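News > Laboratory > Manipulation

April, by the Mestus laboratory desk

Idix compares two grippers on the bookshelf task

The Idix group at Mestus has begun a new comparison of grippers for its two-arm station. The task is simple to explain: books lie on the floor of the cell and the arms must bring them to a small yellow shelf. Flat books with hard covers were chosen on purpose. They are heavy for their thickness, and it is difficult to put a finger under them.

There are 2 finger sets in the test. The first, called Mugo, has a narrow tip. The second, Estimora, is wider and a little softer. Every set is used for the same 12 starting layouts, and the controller settings stay the same for both.

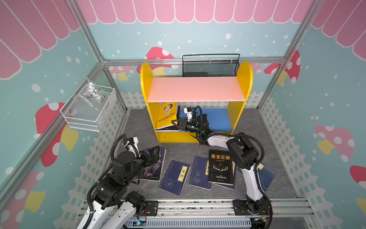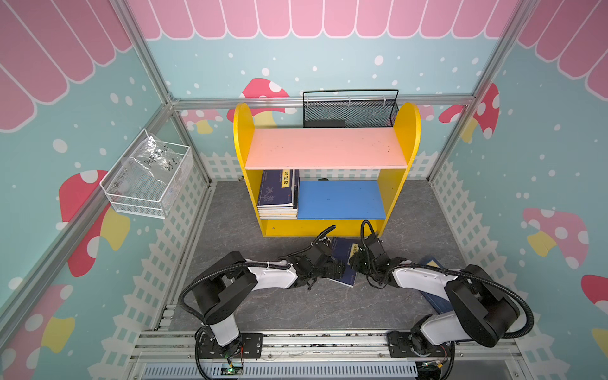
Two views of the station, and last a wrist camera view of the book with the yellow label.

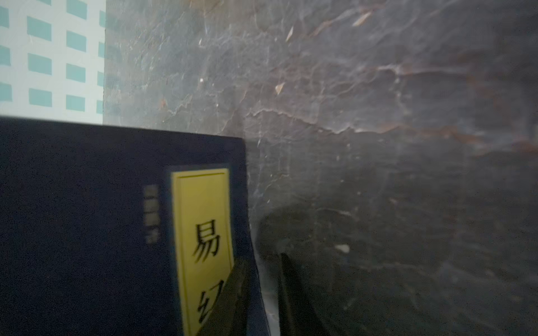 Up to now the group has recorded 307 attempts. The narrow tip goes more easily under a cover, but it lets the book turn when only one arm is holding it. With the wide tip the book stays straight, and the operators need more time to find the edge. For thick books the difference is small.

The cameras are also part of the study. The fixed camera gives a good idea of where the books are, but an arm often hides the last centimetres before contact. The wrist camera helps there, although dark covers remain a problem for the edge detection. The group wants to repeat a part of the attempts with stronger light before it decides which finger set will stay on the arms.

A short report with all settings will be placed on the project page in June.

Contact the laboratory desk | © Mestus | Back to top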